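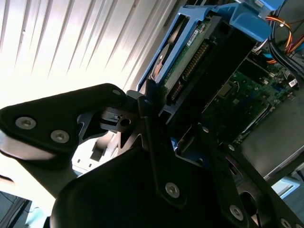

# Fultine 228 drive caddy, 3.5-inch

Replacement plastic caddy for 3.5-inch hard disk drives, light blue, for use in the Fultine range of server cases. Sold singly or in packs of 2.

Part number: 1767
Sold by: Trultport, used and spare server parts

## What it is

The caddy is a tray that holds one hard disk inside the case. The drive sits between the side rails, and the whole thing slides into the drive bay and comes out again by the tabs. It does the same job as the caddy your server was first supplied with, and the two can be mixed in the same case.

The circuit board on the underside of the drive is left open to the air. Be careful where you put the drive down once it is in the caddy, as the board and the pins can be knocked.

## Details

| | |
|---|---|
| Drive size | 3.5-inch |
| Drives per caddy | One |
| Material | Plastic |
| Colour | Light blue |
| Weight | 115 g |
| Tools needed | None |
| Condition | New, or used and cleaned |
| Drive included | No |

## Which cases it fits

- Fultine 228
- Fultine 228 L
- Erska tower cases with the black plastic drive bay

It does not fit Erska cases with the metal bay. The rails on those are a different width and the caddy will jam about halfway in. If you are not sure which bay you have, take the side panel off and look before you order.

The Väisänen rack cases use a longer tray, listed under its own page. We are often asked whether the two can be swapped and they can't.

Cases opened up for 2.5-inch drives will need an adapter plate as well. We don't stock the plate at present.

## Fitting

1. Shut the server down and unplug it. Wait for the fans and drives to stop.
2. Take off the side panel and lay the case flat.
3. Unplug the cables from the old drive. Pull on the plug, not the wires.
4. Press both tabs on the old caddy and slide it out of the bay.
5. Bend the sides of the new caddy gently outwards and lower the drive in. The pegs on the rails go into the screw holes on the sides of the drive.
6. Slide the caddy back into the bay until the tabs click.
7. Plug the cables in again.

Keep the caddy level as you bring it over the motherboard – there isn't much room in the smaller cases, and a corner can catch on the parts standing up from the board. Hold the drive by its edges and touch bare metal on the case first if you are working on carpet.

If the tabs don't click, the drive is usually sitting proud on one side. Take it out and check that all the pegs have gone in.

## Used caddies

We have more than 115 used ones in stock, taken from cases we have broken for parts. They are washed, dried and tried in a bay before they go on the shelf. Expect light scratches along the rails. Any with a cracked tab or a missing peg are thrown out.

The blue varies a little between batches. Caddies made after October are slightly paler than the older ones, with no difference in fit. We can't match shades on request.

## Ordering and returns

Packs of 2 are sent as a large letter. Bigger orders go as a parcel. Unused caddies can be sent back in the bag they came in. Please quote the part number on the returns slip, as several of our trays look much alike.

Page last changed 15 January 2023.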